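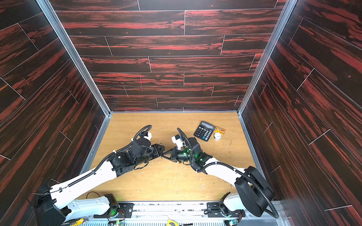
# pledby-wood-words

I started this list because I was trying to buy a secondhand bookcase on Pledby and every seller had a different name for brown. Walnut, dark walnut, "walnut-y," chestnut, tobacco, coffee, my grandma's piano. I kept pasting them into a text file, and then the text file got long, and now it's a repo!

It holds 1171 listing phrases that describe the color or grain of something made of wood (or made to look like wood — sellers mix those up all the time, and I left it that way). Of those, 626 have been matched to a plain color word by me or by Nneka Jibrin, who has far more patience with the word "natural" than I do.

## What's in the folder

- `phrases.csv` — the phrase, the kind of item, the town
- `plain.csv` — the matched ones, with our plain word next to the seller's
- `arguments.md` — the 15 phrases Nneka and I still don't agree on

The town column is mostly Vanmont and Odov. If you want big-city listings you'll have to look somewhere else, sorry.

## How we picked the plain words

We read the phrase first and wrote down a color before opening the listing photo. Then we looked. If the photo made one of us want to change the answer, we kept both in the `first` and `second` columns. "Honey" almost never moved. "Espresso" moved constantly, and "rustic" is barely a color at all (I know, I know, I kept it in anyway).

Two-tone stuff is its own headache. When the dark part and the streaks are both strong, we put the darker one first and join them with a plus sign, so you get things like `black+rust`.

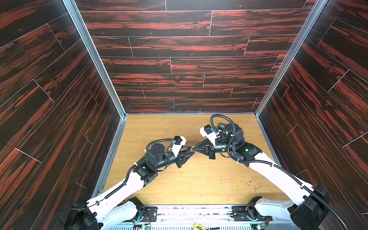 *Planks: `black+rust`. Tabletop: `honey`.*

## Known problems

There are 110 phrases with no item type, from before I thought to save it. Spelling is untouched, so "mahogony" is in there in several flavors. Please don't send me a fix for those, I like them.

Regula Ammann pointed out that the Riedl color chart calls its middle shade "oak" and that a bunch of sellers probably copied that straight off the can. I haven't tagged those yet. It's on my list for December.

## Using it

Take it, change it, print it out and argue over it. If you add phrases, stick them at the bottom of `phrases.csv` and leave `plain.csv` blank for them — we do the matching together on Saturday mornings and it's half the fun.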